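March 17, 2018

**Visit to Iltix, Lornberg – arm and gripper package**

Glenys Bolger and I drove over to Lornberg to look at the arm package Iltix is selling to training kitchens and small prep shops. Rawiri Prendergast met us at the door and Elsie Tapsell ran the bench. We had 2 hours, which was enough.

The package is one arm, a two-finger gripper, a teach pendant and a table kit. The rate is 700 a month on a lease, with setup billed separately. Delivery is quoted at up to 8 weeks. Rawiri said the next open slot is in April.

Most of our time went to the drinks station, where they are working on lemons, ice and cups. The table is marked off in squares with blue tape. Elsie writes down positions by square, and Glenys liked that, because our own people could do it without learning the software first.
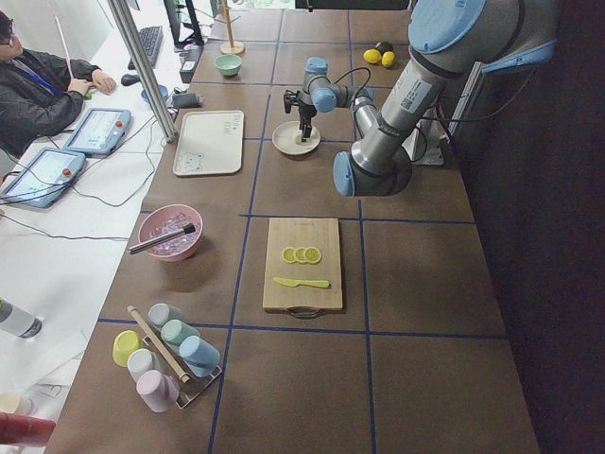

*The drinks station at Iltix, with the gripper down at the small white plate. Lemon slices on the board, ice and tongs in the pink bowl.*

I asked about changing the layout. Elsie said moving the cup rack means teaching those points again on the pendant. She puts it at half a morning for a new person. The cups are light plastic and go in the rack upside down or on their sides, so I asked which way they have to be. Either, she said, but each way is a separate routine.

The pendant has a bright screen and a red emergency stop. Glenys tried jogging the arm and had the hang of it quickly. I found the menus deep – three screens to get to gripper force.

Points I didn't get settled:

- Cleaning. The manual covers wiping down the fingers but says nothing about juice getting into the wrist.
- Cable. It loops outside the arm at the wrist. I'd want a sleeve on it in a busy kitchen.
- Service. Calls go through Harawira, and Hemi McKinnon there has not sent the response times yet.

The quote number is 2951. Mahmoud Kamel has the paper copy and the lease terms. Glenys wants a second visit with our own cups and trays before we sign anything, and I agree with her.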